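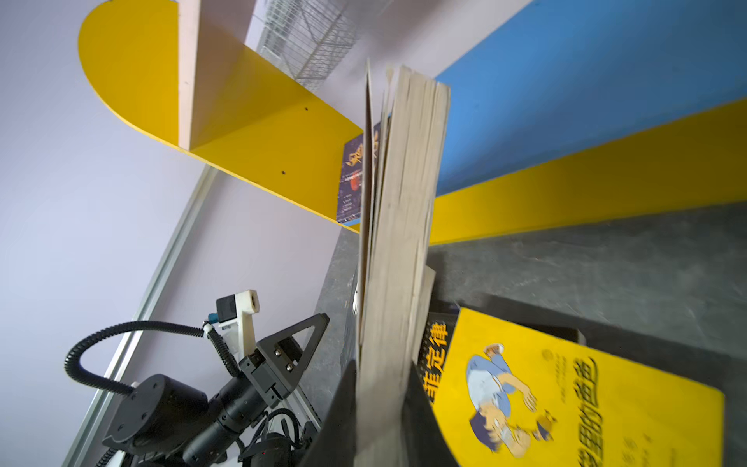
Dennis Nyaga pergunta se vale a pena arrumar por tamanho quando os livros são quase todos finos, porque na casa dele as fileiras caem para o lado uma semana depois de arrumadas. Vale, mas o tamanho é só metade do assunto. Livro fino cai por falta de apoio, e o apoio resolve-se antes de pensar na ordem.

Arrumar uma estante pequena com livros finos e cadernos

Este guia serve para estantes baixas, de duas ou três prateleiras, daquelas que ficam no quarto, num corredor ou ao lado da secretária. Nas estantes grandes o problema é outro e não trato dele nesta página. Parto do princípio de que tem livros de vários formatos, alguns cadernos de argolas e folhas soltas pelo meio.

O que convém ter à mão

Um pano de microfibra seco e outro ligeiramente húmido
Um pincel macio e largo, para o pó no corte das folhas
Dois ou três aparadores ou uma divisória por prateleira
Fita métrica
Uma caixa de cartão para o que vai sair da estante
Lápis e papel

1. Esvaziar uma prateleira de cada vez

Comece pela de cima. Se tirar tudo de uma vez, acaba com o chão cheio e sem espaço para separar. Pegue nos livros em grupos pequenos, com a mão aberta dos dois lados do grupo, e pouse-os deitados em cima da mesa. Não puxe pelo topo da lombada com o dedo, que é onde o papel e a cola cedem primeiro. Se um livro estiver apertado, empurre um pouco para dentro os dois vizinhos e segure-o pelo meio.

Com volumes finos o grupo tende a abrir em leque. Apanhe menos livros de cada vez e mantenha as lombadas alinhadas.

2. Limpar

O pó sai de cima para baixo. Passe primeiro o pano seco na prateleira, depois o húmido, e deixe secar antes de voltar a pôr papel em cima. Nos furos dos parafusos e nas juntas use o pincel. Aproveite para verificar se há parafusos com folga - uma prateleira que abana desfaz qualquer arrumação.

Nos livros, pincel no corte superior, com o livro fechado e bem apertado na mão, sempre da lombada para fora. Capas plastificadas aceitam o pano húmido bem torcido. Capas de papel ou tecido, só pano seco.

3. Separar em três montes

De pé: tudo o que tem capa com alguma rigidez e lombada direita.
Deitado: cadernos de argolas, livros muito largos, brochuras moles.
Sai: repetidos, manuais fora de uso, cadernos cheios que já ninguém consulta.

Os cadernos de argolas merecem atenção. De pé, a espiral prende-se às capas vizinhas e risca-as, e ao puxar um vêm dois. Deitados em pilha portam-se bem, desde que as espirais fiquem viradas alternadamente para lados opostos. Com todas do mesmo lado, a pilha inclina.

4. Medir e pesar

Meça a altura livre entre prateleiras e a largura útil de cada uma. Na estante que usei para escrever isto, uma Esel comprada em segunda mão, tenho 70 cm de largura por prateleira. Se tiver uma balança de cozinha, pese um livro médio. Os meus andam nos 500 g, e o mais pesado dos que ficaram de pé tem 680 g. Multiplique pelo número de livros e compare com a carga indicada nas instruções da estante. Se não tem as instruções, ponha os pesados em baixo e veja ao fim de um mês se a tábua fez barriga.

5. Pôr os livros de pé

Comece por uma ponta que tenha parede ou painel lateral e avance para o lado aberto. Os mais altos ficam encostados ao painel, os mais baixos a seguir. No fim da fileira ponha o aparador e aperte só até os livros ficarem direitos. Deve conseguir tirar um com dois dedos, sem arrastar os outros.

Se a prateleira é comprida e os livros são finos, ponha uma divisória a meio. Duas fileiras curtas aguentam-se muito melhor do que uma longa. Entre grupos de livros muito finos, meta de vez em quando um volume de capa dura, que faz de apoio. Foi o que recomendei ao Dennis e a fileira dele continua direita.

Alinhe as lombadas pela borda da frente da prateleira, com um dedo de recuo. Livro que fica saído apanha encontrões e acaba inclinado para fora.
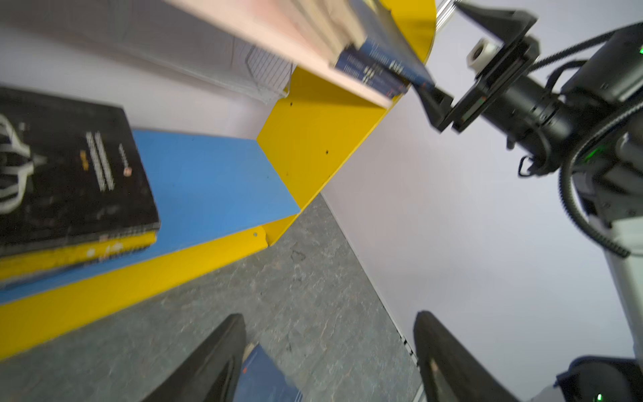 Foto: Zohreh Kazemi

6. Montar as pilhas deitadas

Ponha o maior em baixo e o menor em cima. O que usa todos os dias fica no topo, mesmo que não seja o mais pequeno, desde que não sobre para fora da pilha. Eu costumo deixar lá o caderno de apontamentos. Três ou quatro volumes por pilha chegam. A partir daí já dá trabalho tirar o de baixo, e o que dá trabalho deixa de ser arrumado.

A pilha funciona bem na prateleira inferior. Deixe espaço entre o topo e a tábua de cima para entrar a mão com o caderno aberto na palma.

7. Folhas soltas e coisas pequenas

Antes de guardar um livro, abane-o com cuidado virado para baixo. Caem recibos, marcadores, postais. Junte tudo num envelope e decida no fim. Para canetas, clipes e blocos pequenos, um cesto preso à parede por cima ou atrás da estante liberta muito espaço. Não o encha até acima e não guarde lá nada que fure a malha.

8. Anotar a ordem

Escreva num papel como ficou, prateleira a prateleira, e cole-o por dentro do painel lateral. Parece exagero para uma estante tão pequena, mas quando há mais do que uma pessoa a usá-la evita discussões. Cá em casa a ordem é esta:

Em cima: livros de pé, por altura
Em baixo, à esquerda: cadernos e livros deitados
Em baixo, à direita: vazio, para o que chega de novo

Esse espaço vazio é para manter. Uma estante cheia a cem por cento volta a desarrumar-se ao primeiro livro comprado.

Dúvidas que chegaram por correio

O Gholamreza Mohammadi quis saber se pode arrumar por cor. Pode, dentro de cada altura. Misturar alturas por causa da cor deixa os livros baixos sem apoio.

Sobre aparadores: os metálicos finos da Satunia escorregam em prateleiras lacadas. Um quadrado de feltro adesivo por baixo resolve. Os de madeira, mais pesados, dispensam o feltro, mas ocupam mais largura.

Livros que se leem da direita para a esquerda, ou com a lombada escrita noutro alfabeto, podem ir na mesma fileira. Ponha-os todos com a lombada para fora e o pé para baixo, como os restantes. Se não tiver a certeza de qual é o pé, veja a numeração das páginas e o sentido do texto na capa.

Manutenção: pincel uma vez por mês, prateleira vazia e pano húmido duas vezes por ano. Eu faço uma em janeiro e a outra no verão.

Página revista em 22 set 2023. Na revisão acrescentei o passo das divisórias e corrigi a carga indicada no passo 4, que estava em quilos e devia estar em gramas.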